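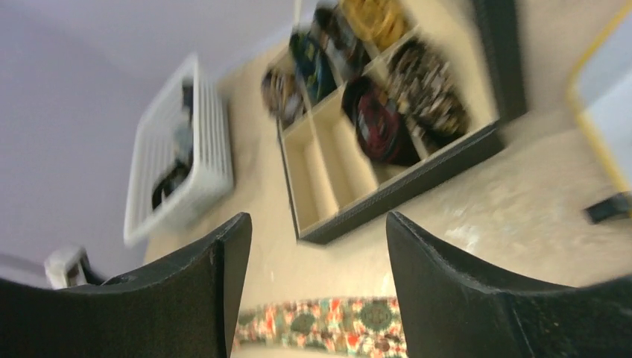
Section 4 of this guide covers the first placement run of the Turkon mobile arm and should be completed before the unit is assigned any daily tasks. It applies to homes, schools, and day centers in which the arm will collect items from the floor and return them to storage. The wrist camera provides the working view for every step, and the operator is expected to judge distance from it. With the jaw wide open, both fingers remain in view at the bottom of the picture, and a cubby shelf holding a backpack and other bags can be kept in sight beyond them while a laundry basket stands on the floor to one side. The horizon need not be level. A strongly tilted view is normal when the wrist is turned.

## 4.1 Before You Begin

Confirm that the steps in Section 3 (Charging and Base Lock) have been completed and that the installation record has been signed. The operator must have the hand controller within reach at all times. A second adult should be present for the first run.

> **Caution:** Keep hands, hair, and loose sleeves away from the fingers whenever the status light is green. The jaw may close without a sound.

## 4.2 Preparing the Storage Area

1. Select one shelf unit for the first run. Units with open, square compartments are preferred.
2. Leave at least 2 compartments empty. The arm will not place an item in a compartment it has marked as occupied.
3. Move baskets and bins to one side of the travel path. They may remain in the room.
4. Check the edges of any rugs or floor cloths. Flatten raised corners before the base is unlocked.
5. Fasten or tuck in long straps on bags that are already stored.

**Note:** Patterned fabric on the floor may be read as a separate item. If the controller displays an outline around a rug, select *Ignore Surface* and repeat the scan.

## 4.3 Setting the Jaw

1. On the controller, open *Hand* and select *Open Full*.
2. Wait until the tone sounds. Do not push the fingers apart by hand.
3. Look at the camera view. Each finger should appear in its own lower corner, with a clear gap between them.
4. If one finger is missing from the view, stop and follow Section 7 (Camera Mount).
5. Set the grip level to 17 for soft bags and clothing. Higher levels are reserved for rigid items and are described in Section 5.

Light scuffs and specks on the fingers are acceptable. Wipe the inner faces with a dry cloth once a week. Replace the fingers if a crack is found. Replacement pairs are supplied under part number 79.

## 4.4 First Run

1. Place one soft, empty bag on open floor, 500 mm from the front of the shelf.
2. Select *Scan Room* and remain still until the scan is complete.
3. Touch the bag on the controller screen, then touch an empty compartment.
4. Press and hold *Run*. Releasing the button stops the arm at once.
5. When the bag has been placed, select *Return Home*.

The moving view may blur while the wrist turns. Wait for it to settle before choosing a new target. If the blur remains after the arm has stopped, clean the lens and repeat Step 2.

> **Caution:** Do not use the arm to lift a full laundry basket. The fingers are intended for single items, and a basket may tip when it is held by the rim.

## 4.5 Recording the Result

Enter the outcome of the run in the installation record, together with the grip level used. If the bag was dropped, lower the arm, check the grip level, and perform the run once more. After a second drop, leave the unit locked and contact Drunari Customer Support.

Questions about this section may be addressed to Salamatu Onyeka, Technical Publications. Section 4 was reviewed by Domingo Orellana and replaces the version issued in November.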